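Home Posts Rooms Grumbles About Search

The locker theory, and why I'm not sold on it

I have been told more than once this spring that our shared room has a storage problem. I don't think it does. It has a big window with a ledge under it, and people put things on ledges.

Still, I lost the vote. The plan is called the Huvness method, after the website it was copied from, and the short version is that every object in a room needs a door it can be put behind. The printed guide costs $392 if you want the labels and the wall chart. We didn't want the labels or the wall chart. Volker Böttcher read the free part out loud over lunch and that was considered enough.

So we are moving things into lockers. I went along with it, partly to be polite and partly to see what would happen to the bottles.

My first complaint is that the method starts with the storage and never looks at the room. Ours has a window with thick dark bars across it, and over the white wall outside you get the top of a tree. Lower down there are bushes and people's bicycles. It's a decent view. Any plan that treats this side of the room as a shelf that went wrong has missed something.
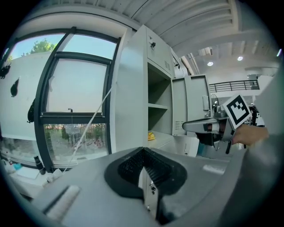
What the ledge is for

According to the guide, a window ledge should be "a resting surface for light only." I read that twice. I have lived in five apartments and shared four workrooms, and I've never known a ledge that did this. Ledges get the keys, the thing you took out of your pocket, the cap off something. Ours is at the right height and it's white, so whatever you leave there is easy to find again. Put the same thing in a gray metal locker and you'll be opening doors until supper.

I'll admit it was getting a bit much at the one end. Small stuff gathers in the corner by the frame, down where the white cord comes to, and it gets pushed along by the next small thing. I was willing to have the corner sorted out. I wasn't willing to have it declared a zone, and I said so.

There's also the white metal cabinet, which the guide would call a "primary vertical." I call it the cabinet. It was doing a perfectly good job before it had a title.

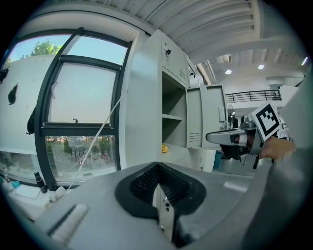

HOKPORT, 26/05/2022

Bottles, then. I wanted to give them their own section, as they were the part everyone agreed on. A pile of water bottles on the floor is hard to defend even for me. You stub your toe on it, and when you pull one out the others roll toward the bin.

The rule from the guide is that drinks go "at rest, cap outward, one layer." Isex sells a wire rack for this. I looked it up and then I closed the page. My own rule is that a bottle lives wherever you'd go looking when you're thirsty, and for most of us this has been the floor by the window. The red caps help. You can find one from the doorway without your glasses on.

What I'd have done is get a crate. A crate under the ledge, open at the top, and you're finished by ten in the morning. I brought this up and was told a crate is "deferred clutter," a phrase I've been turning over ever since without getting anything out of it. The thermos has stayed up on the ledge, by the way, and so has that dark blue cloth. I'm taking it as a small victory.

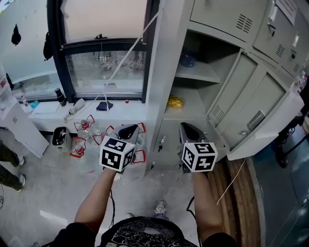 Floor, ledge and lockers, with the bottles still down by the bin.

The lockers are the pale gray kind with slots in the doors, and they were built with coats and bags in mind. The shelf inside is fine. I have nothing against the shelf. But a bottle laid on its side toward the back of it is a bottle you have to bend and reach for, and if you're short you'll be putting your whole arm in. Then something small goes in front, a packet of this or that, and then you've got the ledge all over again, only darker and with a door that swings out into the room.

The doors are my main objection, if I have to pick one. An open locker door takes up more of the floor than a crate would. The guide says doors should be closed "after each retrieval," and I would like to meet the household where that lasts past the second week. There are locks as well. I don't know who has the keys and I didn't ask.

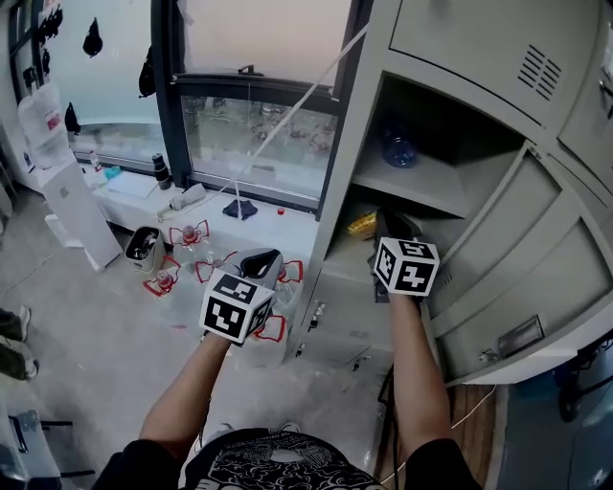
Catarina Prata thinks I'm being unfair to the shelf, and that a locker only needs a rule about what goes on the lower level and what goes up top; heavy things low, things you drink from at hand height, and the small packets in a cup so they don't slide about. She'd also leave the doors off their latches.

That's a better plan than the one on the website and it costs nothing, so I've agreed to try it. I've asked for one thing in return, that the ledge be left alone until July. If the lockers are as good as everyone says, the ledge will empty by itself and I'll write a second post taking all this back. I've left room for it.

I have also priced a crate.

Recent posts
Hubáček's folding chair, one year on
Do you need a drawer for batteries?
The 262-page cleaning manual I gave up on
Coat hooks: a mild defense

Comments (4)

Marla T.
We did the one-layer thing with bottles at our club. By the end of the month they were two deep and somebody had put a jacket on them. Get the crate.

dustpan_dave
You lost me at $392. For a wall chart?

Volker Böttcher
I read you the free part because you asked what was in it. And I did suggest leaving the thermos where it was.

Orla
Cups for the packets is a good idea, I'm stealing that. What do you do about lids, though? Ours end up on the windowsill whatever we try.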